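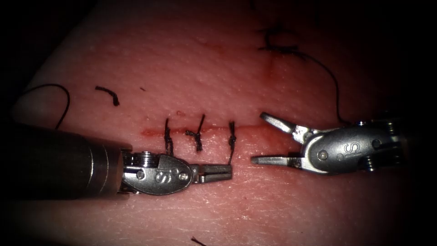
24 de novembro de 2021, caderno da oficina, encadernação. Voltei ao caderno de receitas da Utirero, o que chegou com a lombada solta e os cadernos desirmanados, e passei a manhã a decidir se o descosia todo ou se me ficava por um remendo. Descosi. A decisão levou mais tempo do que o trabalho, como é costume nesta bancada. O que me anda na cabeça é a questão do ponto contínuo contra o ponto isolado: na almofada de treino de sutura há três pontos pretos, cada um com o seu nó e as suas pontas, e a metade direita do corte ainda por coser, sem que isso incomode os outros três. Na lombada não temos essa sorte. O fio é um só, vai de caderno em caderno, e quando rebenta no quarto leva consigo a reputação dos seguintes.

Estado do livro antes de lhe tocar, para que ninguém me acuse depois: 9 cadernos, o último com duas folhas coladas uma à outra por qualquer coisa que terá sido calda de açúcar. Capa em meia-tela, cantos comidos. Cola animal antiga na lombada, quebradiça, e por cima dela uma camada generosa de cola branca de alguém com boas intenções. A cola animal saiu com cataplasma de metilcelulose em 20 minutos. A branca saiu com cataplasma, espátula de osso, vapor e vocabulário.

Nota para quem vier a seguir: a fita adesiva do caderno três não é para tirar a seco. Tentei num canto, levantou fibra, parei. Fica para quando houver tempo e solvente, por esta ordem.

Papel. As dobras de fundo estão cansadas em todos os cadernos, rasgadas nos dois de fora. Reforcei com tiras de papel japonês cortadas a água, cola de amido diluída, secagem entre mata-borrões e peso. Usei o papel mais fino que havia na gaveta e mesmo assim a lombada vai engordar. Três tiras ficaram tortas. Duas refiz, a terceira está no lado de dentro do sétimo caderno e só a verá quem a procurar, e quem a procurar merece encontrá-la.

Costura. Testei antes num bloco de papel de refugo, com as duas hipóteses:

Hipótese A, costura corrida sobre duas fitas, linho encerado. Rápida, abre bem, o fio trava nas pontas com o ponto de cadeia. O bloco ficou plano e obediente.
Hipótese B, costura sobre cordões, a imitar o que parece ter sido feito da primeira vez, a julgar pelos furos. Mais bonita. Também mais lenta, e o bloco saiu com uma barriga a meio que nenhuma prensa me quis resolver.

Vou pela A. Os furos antigos servem quase todos, só preciso de abrir 2 novos junto ao pé. Abrir furos num livro que já os tem de sobra custa sempre um bocado, mas os originais ficam demasiado perto do rasgão.

Quanto ao fio: o carretel novo da Pomis vem com um encerado que agarra o pó todo da bancada. Passei-o por cera de abelha nossa e melhorou. Continua a torcer-se sobre si próprio quando corto comprido demais. Corto comprido demais sempre, para fugir às emendas, e acabo a desfazer laços, com o que perco o tempo que ia poupar. Na próxima, braçada curta e emenda com nó de tecelão por dentro do caderno. Já escrevi isto mesmo em julho, fui ver.

Tensão: puxar paralelo à lombada, nunca para cima. O rasgo no bloco de ensaio foi meu, puxei para cima a pensar no almoço.

A prensa Goodwin continua a descair do lado esquerdo. Pus um cartão debaixo do prato, ficou nivelada, e passou a descair do lado direito. Tirei o cartão. Para o arredondamento da lombada vou usar as tábuas velhas e o martelo pequeno, que não têm opiniões.

Capa: aproveita-se. A tela limpa-se com borracha em pó, os cantos levam enchimento de pasta de papel e um retoque de cor. A Ludonari pergunta se dá para fazer uma caixa a condizer. Dá, por 40 euros mais o material, e avisei que "a condizer" com uma tela manchada de gordura é uma encomenda com várias interpretações. Ainda não responderam.

Por fazer:
separar as duas folhas coladas (humidade primeiro, paciência depois)
guardas novas, papel creme, conferir o sentido da fibra antes de cortar e não depois
tingir a linha do transfil, ou assumir o branco
encomendar amido de trigo, o frasco tem um dedo
afiar a faca de chifrar, que hoje cortou melhor a mim do que à pele

Os cadernos ficaram empilhados por ordem sob o peso grande, com o sexto virado ao contrário. Virá-lo amanhã antes de enfiar a agulha.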